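We got to the Domero workshop a little after 9 in July, and Wilma Verschueren took us straight to the back room where they gather examples for the sorting model. The job that morning was wire. An operator steers the arms by hand, picks strands out of a tangle and drops them into bins by color. Each run is saved as one example.

They had 597 saved so far and try to add 100 a day. Runs with a dropped wire are kept too – Ertuğrul Güler tags them afterward at his desk. I had a turn and managed 2 strands before my time was up. Thin wire is hard to grip and it pulls its neighbors along.

Coffee was at 11, then the Hurner line. 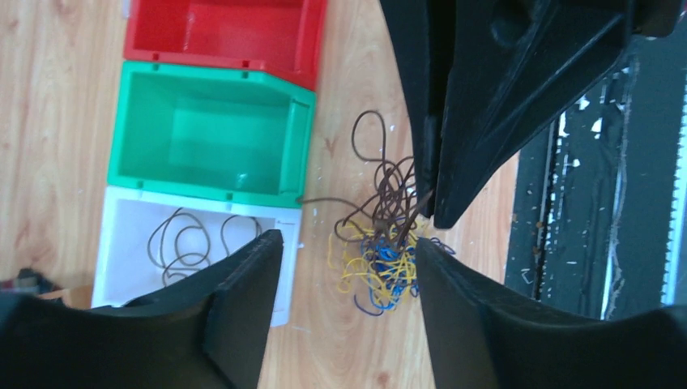 Wire sorting at Domero, with the red, green and white bins beside the pile.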